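三月看戏记:替补万岁

先交代一下,我买票是冲着 Harsh Chaudhary 去的。《贝伦灯塔》(Bellen)换角的消息出来那天晚上,我在群里连发了几个感叹号,然后抢到一张楼座第22排的票,柱子后面,能看到舞台的三分之二。够了,灯塔看守人大部分时间都站在左边。

结果到了剧院,大厅里贴着一张小白条:今晚看守人一角由 Zulkifli Wuisan 饰演。旁边一位阿姨念了三遍,好像念到第四遍名字就会变回去。

没看过这戏的朋友,故事发生在1801年,一座岛,一盏灯,一个不肯下岛的男人,和八个轮流来劝他下岛的亲戚。对,八个,每人一首歌。编剧大概家里也是这么过年的。第一幕唱到第五个亲戚的时候,我前排的先生已经睡得很安详,头一点一点,还点在拍子上。

Wuisan 平时在群舞里,演第三个渔夫,兼抬船。我本来打算第一幕看完就走,赶末班车。然后他唱了《风从 Ngau 来》。这首歌原版卡司的唱法是一路往上顶,顶到全场替他喘不过气,他偏偏唱得很小声,最后那个长音像是懒得跟人吵架了。我没走成,打车回家花了一笔钱,比票还贵,这事先不提。

第二幕毛病照旧。转台卡了一下,灯塔转到一半停住,看守人只好对着墙抒情。女主角的那段独白改过词,比去年巡演版短,好多了,可惜省下来的时间全给了舅舅。乐队倒是真好,尤其大提琴。

散场后在后门等签名,站了20分钟,
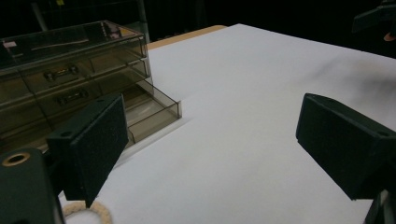
风大得很,一共也没几个人。Wuisan 出来时戴着毛线帽,看见我们还往身后瞧了瞧,以为大家在等别人。我把节目册递过去,他签在了 Chaudhary 的照片上,签完才发现,连声道歉。我说没关系,这样更值钱。

Chaudhary 据说下周回归,我又买了一张,这回没有柱子。要是大厅里再贴小白条,我也认了。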